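Inicio > Taller y aula > Transmisión mecánica > Conjuntos de montaje
Conjunto de engranajes Cosura con plato metálico y funda de mesa
Fabricante: Steser
Disponibilidad: en existencias

Conjunto para montar y desmontar engranajes sobre un plato redondo, pensado para aulas de mecánica y bancos de prácticas. Se suministra con una funda de tela gris oscuro para el tablero.

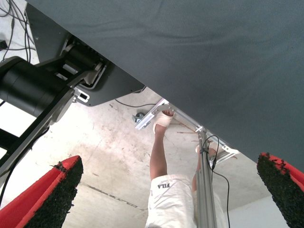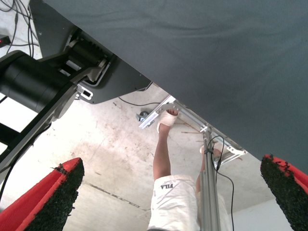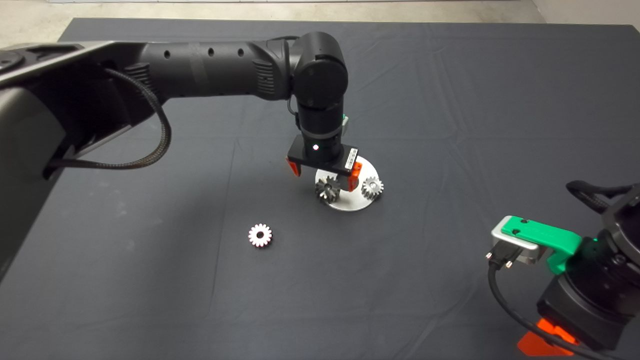
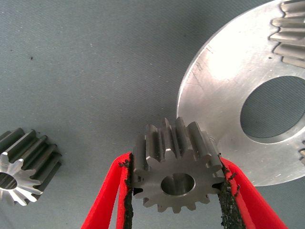
Tablero con funda de tela gris oscuro (fotos 1 a 3); plato con dos engranajes y un tercero sobre la tela (foto 3); engranaje recto de acero con orificio central (foto 4).

Descripción
Los engranajes son de dentado recto y se colocan a mano o con útil. El acabado es metálico, sin pintar. El plato es plano y se apoya directamente sobre la tela, sin tornillos ni mordazas, de modo que se puede girar o retirar de la mesa con las piezas puestas.

La funda se ajusta al tablero por los cantos. Es normal que presente alguna arruga después de montarla; se alisa con la mano desde el centro hacia fuera. Protege el tablero de los golpes de las piezas y reduce el ruido al dejarlas.

Contenido
1 plato redondo metálico
4 engranajes rectos
1 funda de tela para tablero
1 hoja de montaje

Características
Diámetro del orificio central del engranaje pequeño: 16 mm
Largo de tablero admitido por la funda: 160 cm
Color de la funda: gris oscuro
Garantía: 2 años

Uso y mantenimiento
Limpie los dientes con un cepillo seco antes de guardar las piezas. Si los engranajes van a estar tiempo sin usarse, aplique una capa fina de aceite y séquelos con un paño antes de volver a ponerlos sobre la tela, ya que el aceite deja cerco. La funda se lava a mano en agua fría. No usar secadora.

Compruebe el orificio antes de montar. Si tiene virutas o restos de limpieza, el eje entra forzado.

No incluido
La mesa y los ejes se venden por separado. Los ejes de la serie Jollus son compatibles con todos los engranajes del conjunto. Los de la serie Liyanage sirven solo para el pequeño.

Recambios
Todas las piezas se pueden pedir sueltas, también la funda. Indique en el pedido si necesita el plato o solo engranajes. La funda en gris claro volverá a estar disponible en noviembre.

Consultas técnicas y pedidos para centros: Bimla Bhatia, departamento comercial.
Ficha actualizada el 2 de julio de 2018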